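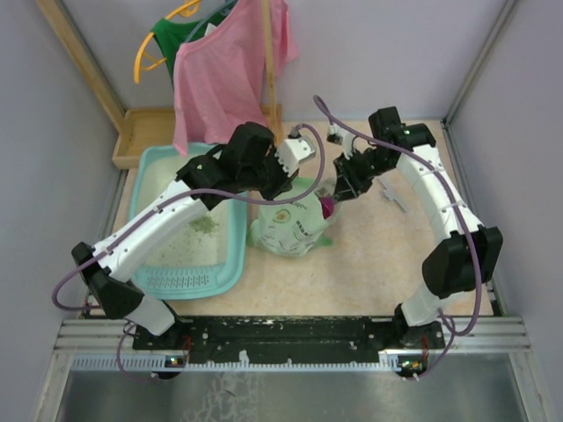
Litter cell, dual-arm station. Left arm over the tray, right gripper at the mouth of the bag.

Zellbridge Litter Cell: data card and fault notes

Summary

Recordings of a two-arm tabletop robot working with a cat litter tray and a plastic bag. The set holds 3,089 episodes. Of these, 145 are marked as faulty and are kept in a separate folder. Most of this card is concerned with the faulty ones, as they affect how the rest should be used.

Status

Recording stopped in March and has not restarted. The files are complete for the period covered. The fault described below has been traced but the permanent repair has not been tested over a long run.

Contents

episodes/ normal recordings
faulty/ recordings with the fault flag set
logs/ servo current, temperature and bus errors, one file per episode
notes/ operator notes in plain text, not checked for spelling
calib/ arm and camera calibration, one folder per session

Each episode has one video from the fixed camera, joint positions for both arms, gripper opening, and the commanded positions. Commanded and measured positions are stored separately. Do not assume they agree.

Tasks

scoop_level: level the granules in the tray with the left arm
bag_open: take hold of the bag near its opening and widen it
bag_hold: keep the bag in place with the right arm while the left arm works
clear_floor: pick up small scraps from the floor of the cell

Garments hang at the back of the workspace in some sessions. They are not part of any of the four tasks, but they are within reach of the left wrist and should be treated as obstacles.

The fault

During bag_hold the right gripper sometimes failed to open when told to. The command was sent and logged, the measured opening did not change, and current in the gripper servo rose until the limit was reached. In the first cases the arm then carried on with its planned path while still gripping the bag, and pulled it across the floor. In 7 episodes the bag struck the rim of the tray and granules were spilled into the cell.

The software did not stop the arm. The stop condition looked only at the six arm joints and left out the gripper, which is on the same bus but was added to the configuration later.

Cause

Two causes were found.

1. Cable strain. The cables are left loose so that the wrist can turn. With the right wrist turned fully inwards and the elbow low, the loop was too short and pulled at the wrist connector. Contact was lost for a few milliseconds at a time. The Mirix servo driver treats a short dropout as a missed packet and repeats the last good command, so the gripper was told to stay closed.

2. Dust. Fine litter dust was found in the gripper slide when it was taken apart. It raised friction enough to hide the first cause for several weeks, as operators cleaned the slide and the fault went away for a while.

Changes made

The right arm cable was refitted with a longer free loop at the wrist. The driver now reports a dropout after 5 missed packets in a row and does not repeat an open or close command. Gripper current is included in the stop condition. The slide is brushed out at the start of each session.

Episodes recorded after these changes have "rev: b" in the header. All others are "rev: a". No gripper fault has been logged under rev b, but rev b is the smaller part of the set.

Safety

Do not reach into the cell to free a stuck bag while the arms are powered. A gripper that has lost contact may close or open without warning when contact returns. Cut power at the wall switch, wait for the indicator lights on both boards to go out, then free the bag by hand. Software stop is not enough, since it holds torque.

Wear a mask when brushing out the slide. Use unused litter only.

Known problems

Fault flags were set by hand in rev a. Some faulty episodes are likely to remain in the normal folder. Filter on gripper current before training.

The clock on the logging computer was reset once in February. Order files by episode number and ignore the time stamps for that month.

The Toivonen replay script drops the last gripper value of each file. Use the Fudport loader, version 0.4 or later.

Not suitable for

Estimating failure rates. Operators repeated the failing motion on purpose while looking for the cause, so faults are over-represented in the later rev a sessions.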